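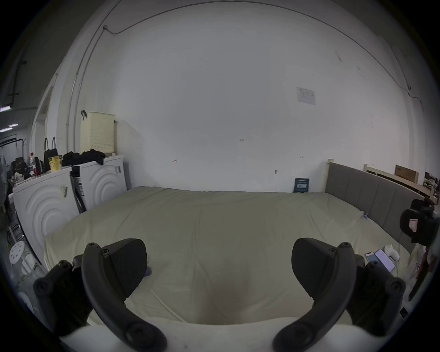 4.2 Where the student recordings fall short

The bed-making task was the one the Closdale robotics club most wanted to include, and it is the one we trust least. Club members recorded 3,768 short demonstrations over the term using hand-held grippers with two padded fingers. Of these, 1,307 were labelled as bed tasks: pulling a cover straight, picking up a cloth, or clearing small objects from the bedding. On paper that is a healthy share. We doubt it is worth as much as the number suggests.

Our first concern is variety. The club's project report describes the bed recordings as "home-like" and treats each change of bedding as a new setting. We do not think this holds up. The grey panelled headboard stays the same whether the bed has a duvet on it or only a fitted sheet, and so does the white wall behind it with its taped-up notice. A policy trained on these clips could learn to find the headboard and work from there. The report's claim of 13 settings should be read with that in mind. Going by furniture and walls, we would accept 2.

The second concern is clutter. Phones and other small items lie on the bedding near the headboard, and the report counts them as "natural distractors". They may well be. However, the students did not write down which objects were placed on purpose and which were simply left there, so we could not test whether clutter made any difference to the outcome. Olivares, who supervised the club, has argued that a messy bed is a fair test because real bedrooms are messy. We agree with the point about bedrooms. It does not help a reader work out what was tested.

Third, there is the matter of speed. Students were asked to move at a steady pace, but many clips show fast approaches, and the fingertips blur just when their position matters most (Figure 3). The Lisetti filter used by the club removes clips in which the whole view is blurred. It does nothing about a sharp background with blurred fingers, and we found no sign that anyone checked for this by hand before the labels were fixed on 22 July 2023. 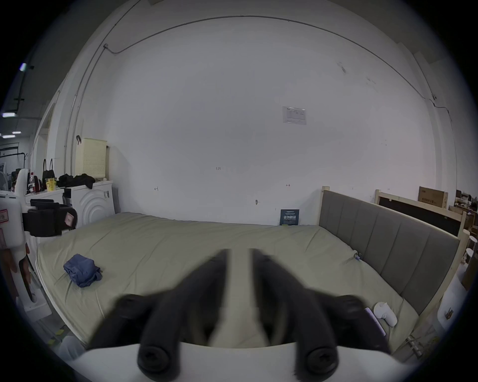
Figure 3. Open gripper over the fitted sheet, with motion blur at the fingertips. A crumpled blue cloth lies on the left half of the mattress.

Cloth handling deserves a separate word. A cloth that is already bunched up is easy to pinch almost anywhere, and a grasp on it tells us little about whether the same motion would work on a flat one. The club's scoring sheet, adapted from the Bromley school competition, has a single box for "cloth picked up" and no box for the starting shape. We asked for the two cases to be scored apart. The students agreed that this would be better, but the relabelling was not finished in time for this paper.

None of this makes the recordings useless for teaching. Members learned to calibrate a gripper and keep a usable log, and the later logs are much tidier than the early ones. Our objection is to the step from a good club project to a general claim about household robots, a step the report takes in one paragraph. In Section 5 we leave the bed tasks out of the main result and report them in a separate row, next to the Figueroa baseline.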